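Vidmar Music Player – Section 6: Following Artists and New Releases 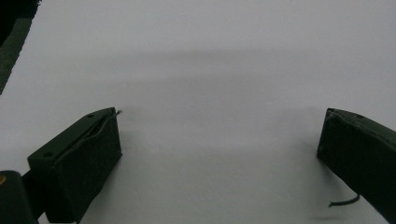 Pale white surface with soft shading.

The Releases feature checks the Vidmar catalog for new albums, singles and guest appearances by the artists you follow. You need a Vidmar account and a network connection. If you have not signed in yet, complete the account set-up first.

Following an artist

1. From the Home menu, select Releases, then Add Artist.
2. Enter the first letters of the artist's name. Results appear after four characters. For shorter names, press Search.
3. Check the result before you select it. Several performers may share a name, and tribute acts are often listed next to the original artist. Open Profile to see past albums.
4. Select Follow. A small star appears next to the name.
5. Choose what you want to hear about: Albums Only, Albums and Singles, or Everything. The last setting includes remixes, live recordings and songs where the artist is a guest.
6. Press Back to save.

Note: You can follow up to 115 artists on one account. When the list is full, Add Artist turns gray until you remove a name.

Note: Group members with solo careers are listed separately. Following a band does not follow its singer.

Setting alerts

1. Go to Releases, then Alerts.
2. Turn on Player Alerts to show a message on the player's display.
3. Turn on Phone Alerts if you also use the Lakum companion app. The app and the player must be signed in to the same account.
4. Set Quiet Hours. Many albums come out at midnight, and the player plays a tone for each alert unless Quiet Hours is on or Alert Volume is set to 0.

If you want a single list instead of separate messages, select Weekly Digest. The digest arrives on Saturday and covers the week before it.

Saving an announced album

Once a label lists an album, it may appear in the catalog with a title, a cover and a date, but no songs. Select Save for Later to place it in your library. The songs that are available will play right away. The others stay gray until release.

Dates shown in the catalog come from the label and can change. An album listed only by month, such as "December," moves to the exact date when the label supplies one. If an album is withdrawn, the player keeps the empty entry for 60 days and then removes it.

Caution: Selecting Pre-Order is a purchase. Your account may be charged before the release date. Use Save for Later if you only want a reminder.

Interviews and artist news

The News tab shows articles and interviews supplied by Gustemow. Vidmar does not edit these items. A news item saying that an artist is back in the studio will not create a release entry – only a label listing can do that.

To hide the tab, go to Settings, Display, and turn off News.

If alerts do not arrive

– Check that the clock and region are correct. Release times follow the region set on the account.
– Confirm that the star is still showing next to the artist's name.
– Sign out of Lakum and sign in again.
– Restart the player and wait for the catalog to refresh.

For moving your followed artists from an older Pernitz player, see Section 7.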